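Notburga Schwaiger has run the board game evenings at Foulkes for 13 years, and she still gets a little flutter when a new face comes in out of the cold. 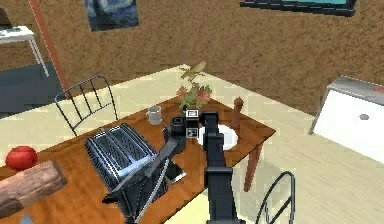
She started with a backgammon set and one friend. "We played on whatever was there," she says, laughing. Ask her what a club needs and she'll talk first about tables, big wooden ones with a warm orange-brown grain, where you can spread out a long game of Graklow and still have room for your elbows!

"People think it's the rules that scare beginners," she says, "but it's the waiting, so I start them on dominoes."
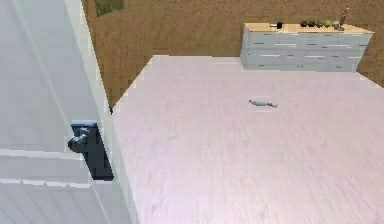
On teaching children

"Let them lose a few," she tells me (kindly, I should add). Her youngest regular, Faizal Lumenta, beat her at checkers in October, and she has told everyone since.
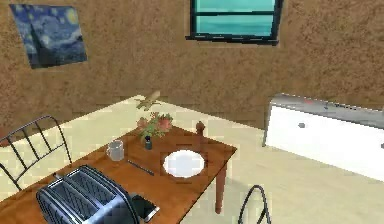
Page last changed: February 20, 2008

She owns 63 games now and lends them freely.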